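Home > Outdoor Platforms > Teach-by-Driving Kits

Tineck Route Teaching Kit

Every maker of outdoor rovers promises that you can drive the thing once and it will know the way forever. We have sold enough of them to be wary of that sentence. The Tineck kit is a handheld controller, a small receiver box and a license for the route software, and it does one job. You drive a rover along a path by remote control, it stores what you did, and later it tries to do the same without your thumbs on the sticks.

Whether it manages depends a lot on you. A sloppy lesson gives a sloppy route. The software doesn't know which of your wobbles were on purpose, and if you drifted left to look at your phone, you may well see that drift again. Tineck's brochure calls the recording "intuitive." We would call it touchy, at least for the first few days.

The method is plain enough. Put the rover at the start point, hold the record button for 2 seconds and drive at walking pace. Stay well behind it, out of the camera's view. When you reach the end, stop completely before you let go of the button. Then drive the same route again, in different light if you can. The manual says one pass will do. Evaristo Lombardi, who tests outdoor gear for us, won't sign off on a route with fewer than four, and we side with him.
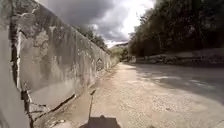
Straight runs are where people get careless. A long path with a wall down one side looks like the easiest lesson there is, and it is easy to drive, but one stretch of plain concrete looks much like the next to a camera. Cracks, stains and painted marks help. Tree shade is harder, as its edge moves through the day and a route taught in the morning can look quite different by late afternoon. Drive it in both before you trust it. Loose grit deserves a slower pass too, and we would keep off it in the rain until you know how your wheels behave.

What's in the box

Controller with neck strap
Receiver box and mounting plate
Two cables, one short and one annoyingly short
Route software license for one rover
Printed quick start sheet (the full manual is a download)

Storage is 50 routes. The product sheet also claims "up to 2,000 teaching points per route," and we have no idea who needs that many. Aldo Donati in our workshop taught a loop around the yard with a small fraction of it, and the rover still cut the same corner every time – adding more points made no difference. Driving the corner wider did.

Fit

The plate matches the Furnus and Farina rovers with no drilling. For a Kendska you need the adapter, sold separately, and you should check that your antenna has room to stand upright once it is on. Other makes may work. Please write to us first, as we don't take back opened kits that turned out not to fit.

Price: $1,068, shipping not included. Software updates are free for the first year. After that Tineck charges, and they have not told us how much.

Should you buy it? If you run the same few routes week after week and have the patience to teach them properly, probably. If you were hoping to skip the teaching, keep your money. It has no business on a public path without a person beside it holding the stop button, whatever the brochure photos suggest.

Related items
Kendska mounting adapter
Farina spare wheel set
Furnus rain cover
Controller neck strap, padded

Contact us | Shipping and returns | Back to top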